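Hovik Arm Kit for Shelves and Soft Packages

Ukden Workshop Shop > Kits > Arms and Hands

Item: Hovik, second version
In stock, ships from Novville
Last change of this page: July 20, 2022

Hovik is a small robot arm kit for the builder who works at home or in a shared workshop. It is made for one kind of task: to reach into a shelf, take hold of a package, and bring it out without pulling down the neighbors. The kit comes as parts. You need two or three evenings to put it together, and a table which does not shake.

What is in the box

Arm segments, cut and drilled
Shoulder, elbow and wrist motors with cables
Two-finger hand with soft finger covers
4 spare finger covers
Control board with the Kaushik software already loaded
Table clamp, screws, two hex keys
Printed building guide in English

Technical data

Weight of the finished arm, without clamp: 1,462 g
Joints: 4, plus the hand
Samples in the included practice set: 2,000
Connection: USB cable to a computer
Power supply: included, please check the plug type when you order

Why the fingers are soft

Our first version had hard fingers. It could lift a box very well, but a bag of noodles or chips is another story. The plastic slides, the bag turns, and the food inside breaks. Girish Maurya from our workshop tested many materials for the covers, and the present one is a silicone with small ridges. It becomes dusty with time. Wash it with water and dish soap, let it dry, and put it back. Do not use alcohol, it makes the surface hard.

Building notes

Please mount the shoulder before the cables. Several customers did it in the opposite order and had to open everything again. The elbow screw should be tight, but the joint must still move by hand when the power is off. If you feel scratching, loosen it a quarter turn.

The clamp wants a table edge that is straight and solid. Nayara Prado built hers on a rolling cart, and it works if the wheels are locked.

Teaching the arm

Kaushik learns from recordings of human hands. You wear a camera on your head, do the task slowly, and the software reads where the fingers go. The camera is not in the kit. Any light one that can record to a memory card is good enough. Use both hands if the package asks for it: one hand can press on the lower front while the other closes on the side. The arm has only one hand, so for such packages you choose in the menu which hand it should follow.

Keep your elbows low, and look at the package during the whole grip. Instant noodles are a good subject to begin with, the bags are bright and stand well on a shelf.
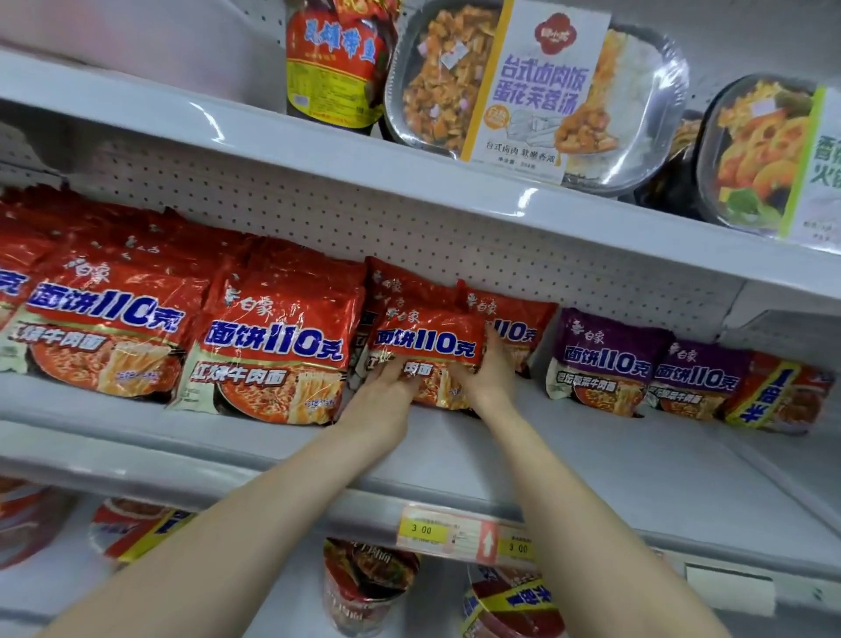
After recording, copy the files to the computer and press Learn. The first run is long, so we usually start it before dinner. Questions about the software go to Roksolana Levchenko, by the contact form. Spare motors will be sold separately from November.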